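机器人来上班了,大人们的工作会怎么样?
——给小朋友的自动化小课堂

作者:Wenceslao Espinoza

小朋友们好。我的中文是长大以后才学的,所以我写的句子比较短,有时候也会有一点怪。请你们慢慢读,遇到不懂的词,可以问身边的大人。

今天我想讲一个地方,它的名字叫Gostulbridge。它是一个很大的厨房,也是一个很大的仓库。它给附近的学校做午饭,还把午饭用的盘子、杯子、碗收回来洗干净,整理好,第二天再送出去。我在那里工作了10年。我开始的时候是洗盘子的人,现在我的工作是教机器。

一、早上五点的厨房

你们还在睡觉的时候,Gostulbridge的灯已经亮了。早上五点,第一辆车到门口。车上装着很多箱子,箱子里有水果、罐头、面包和牛奶。有人要把箱子搬下来,有人要打开箱子检查,有人要把东西放到正确的架子上。

这些事听起来很容易,对不对?你在家里也帮妈妈把苹果放进过冰箱。可是请你想一想,如果苹果不是五个,是满满一车呢?如果昨天做了,今天做,明天还要做呢?你的手会累,你的腰会疼,你的眼睛也会想睡觉。

我以前站在洗碗的地方,一天要弯腰很多很多次。晚上回家,我坐在椅子上,不想站起来。我的同事们也是这样。有一位阿姨的手腕一直不舒服,医生告诉她要少拿重的东西,可是她的工作就是拿重的东西。

二、什么叫“自动化”?

“自动化”这个词有三个字,我第一次看到的时候查了词典。它的意思是:一件事本来要人一步一步去做,现在让机器自己去做。

其实你每天都会看见自动化。你走到商店门口,门自己打开了,这是自动化。洗衣机自己放水、自己转、自己停,这也是自动化。电梯听你的按钮,送你到三楼,这还是自动化。

机器人是自动化里面的一种机器。很多人听到“机器人”,就想到有头、有脚、会说话的样子。我们工作的地方的机器人没有脚,也没有脸,它主要是一条手臂。手臂有关节,就像你的肩膀、手肘和手腕。关节转动,手臂就能伸出去,收回来,抬高,放低。

我们的机器人叫Vollden。名字是同事们一起选的,没有什么特别的意思,大家只是觉得好听。

三、机器人不会的事情

Vollden刚来的时候,我们都很好奇,也有一点害怕。我心里想,它这么聪明,会不会第一天就把我的工作拿走?

第一天,它没有拿走我的工作。第一天,它连一个香蕉都没有拿起来。

你可能觉得奇怪。机器可以算很难的数学题,为什么拿不了香蕉?我给你们解释一下。

香蕉是弯的。有的长,有的短,有的弯得多,有的弯得少。你看一眼就知道手要放在哪里。机器人要先用摄像头“看”,再用计算机去算:香蕉在哪里?头在哪一边?从哪里抓才不会掉?用多大的力气?力气太小,香蕉滑下去。力气太大,香蕉就变成香蕉泥了。

盘子也很难,可是难的地方不一样。盘子很亮,灯照在上面会有白色的光。人看到这个光,知道它只是光。机器人看到这个光,有时候会以为那里有别的东西。黑色的盘子还有一个问题:它的影子也是黑的,机器人要学会分清楚,哪里是盘子,哪里是影子。

杯子有把手。把手有时朝左,有时朝右,有时躲在后面。箱子有很多小洞,机器人透过小洞可以看到后面的东西,它就糊涂了。你看,每一样东西都有自己的小脾气。

四、先在电脑里练习

那么,机器人怎么学会呢?

你学骑自行车的时候,会摔倒几次。摔倒了,膝盖疼一下,再站起来。可是机器人如果在真的厨房里学,它会打破很多盘子。碎片掉在地上,对人也很危险。

所以我们让它先在电脑里练习。这个练习叫“模拟”。模拟有一点像电子游戏:电脑里有一张桌子,桌子上放着箱子、盘子和水果,还有一条机器人的手臂。这些东西都是电脑画出来的。机器人在那里把盘子掉了,没有关系,按一下按钮,重新开始。

在模拟里,我们可以很快地换东西的位置。今天香蕉在左边,下一次香蕉在右边。杯子先放在盘子上,后来放在桌子上。光可以亮一点,也可以暗一点。我们一共准备了185个不同的桌面。机器人一个一个地练,做得不好的,就再练。

第一次测试的时候,它做对了111个。我的同事们都拍手,我也拍手了。可是你们会算减法,你们知道还有多少个没有做对。那些做错的,就是我们后来的工作。

我每天早上坐在电脑前面看模拟的画面。我要告诉写程序的同事:这里它抓得太高了,那里它没有看见杯子的把手。写程序的同事懂计算机,可是他们没有洗过那么多盘子。我洗过。我知道一个盘子从哪里拿最稳。这是我用手学到的知识,现在我可以教给机器。

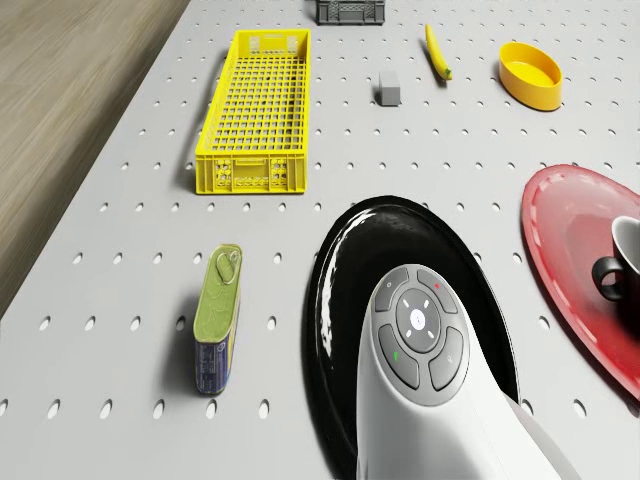

电脑模拟的练习桌:机器人的白色手臂伸到黑色椭圆盘的上方,旁边还有香蕉、箱子和红盘子。

桌面上的小圆洞一排一排的,很整齐。请你用手指着香蕉,再指着黄色的碗,最后找一找红盘子上的黑杯子。杯子的把手朝着哪一边?对你来说,这个问题只要一秒钟。Vollden要学会回答它,就要练习很久。

五、工作变了,人怎么办?

现在我要讲比较认真的部分。

有了机器人以后,有些工作真的变少了。从前要很多人整理盘子,现在需要的人少一些。我不想对你们说假话,说什么都没有改变。有的同事听到消息以后睡不好觉。有一个年轻人问我:“我下个月还在这里吗?”我那时候不知道怎么回答。

后来,公司请大家坐在一起开会。我们开了好几次会,有时候声音很大。我们一起决定了几件事。

第一件事:最重的箱子先交给机器。搬重箱子会让人受伤,这个工作没有人舍不得。

第二件事:想学新工作的人,可以在上班的时间里学,工资照样给。我们有17个人报了名,我是其中一个。课在楼上的小教室,教室叫Serrano。课上有很多新词,我的本子上写满了拼音。

第三件事:机器人工作的时候,旁边一定有一个人。这个人可以让它停下来。如果有人觉得不安全,不用先问老板,马上就可以按停。

那位手腕不舒服的阿姨,现在负责检查午饭。她看水果新鲜不新鲜,看每个班的数量对不对。她告诉我,她的手好多了,不过她有一点想念从前大家站在一起洗碗、一起唱歌的时候。机器的声音很大,唱歌听不清楚。这件事我们还没有想到好办法。

也有人不喜欢新的工作。有一位叔叔去了Grustport,那是海边的一个城市,他在那里的面包店做面包。他说他喜欢面粉,不喜欢屏幕。我觉得这样也很好。

六、人和机器,谁做什么?

我给你们讲一讲我们现在的一天。

早上,机器搬重的箱子。人检查水果和蔬菜,闻一闻,摸一摸。机器人不会闻味道,它不知道一个橙子里面是不是已经坏了。

中午,饭送到学校。开车的是人,和老师说“你好”的也是人。有一次一个小朋友对花生过敏,送饭的同事发现标签不对,马上打电话回来。这样的小心,我们还是要靠人。

下午,盘子和杯子回来了。Vollden在自己的位置上整理它认识的东西。遇到不认识的,它会停下来,亮一盏灯,等人来帮忙。七月的时候,有一个学校的箱子里放进了一只玩具恐龙。Vollden停了很久,灯一直亮着。我走过去,把恐龙拿出来洗干净,第二天送回了学校。

晚上,我们看它今天停了几次,为什么停。然后我们在模拟里做新的桌面,让它再练习。玩具恐龙也放进去了,是绿色的。

七、小朋友常常问我的问题

我去学校讲过几次课,孩子们的问题都很好。我把几个写在这里。

机器人会累吗?
它不会像人一样累。可是它的零件会旧,会坏。我们要给它检查、上油、换零件。做这些事的是会修理的人。

机器人会生气吗?
不会。它没有心情。它停下来的时候,只是因为程序让它停。我有时候对它说“谢谢”,这是我自己的习惯。

机器人犯错了,是谁的错?
这个问题大人也在讨论。我们的办法是:不先找谁来骂,先看哪里出了问题。可能是程序,可能是灯光,也可能是我教得不对。教得不对的时候,我会承认。

我长大以后还有工作吗?
有的。有些工作会和今天的不一样,有些工作现在还没有名字。我小的时候,也没有“教机器人拿盘子的人”这种工作。

我要怎么准备?
好好学数学和语文,这个老师已经说过了。我想多说一句:也要多用你的手。做饭,种花,折纸,修玩具,都可以。你的手知道的事情,以后可能会很有用。

八、在家里试一试

这个小游戏要两个人玩,请先问大人可不可以。

准备一根香蕉、一个塑料杯和一个塑料碗。把它们放在桌子上,中间留一点空。

一个人当“机器人”,用布把眼睛蒙起来。另一个人当“老师”,只能用嘴说,不能用手帮忙。老师要让机器人把香蕉放进碗里。

你不能说“拿那个”,机器人不知道“那个”是什么。你要说:“手向前一点。再向左一点。停。手放低。慢慢地合上手指。”

玩完以后,两个人换一换。然后一起说一说:哪一句话最有用?哪一句话让机器人糊涂了?

如果觉得太容易,就把杯子也加进来,让机器人抓着把手把它拿起来。我和我的女儿玩过,我们用了很长时间,香蕉后来被她吃了。

小词典

自动化:让机器自己做一件事,人不用一步一步去做。
关节:可以弯、可以转动的地方。人有关节,机器手臂也有。
模拟:在电脑里做一个像真的一样的地方,用来练习。
程序:写给机器的一步一步的话,告诉它怎么做。
摄像头:机器的“眼睛”。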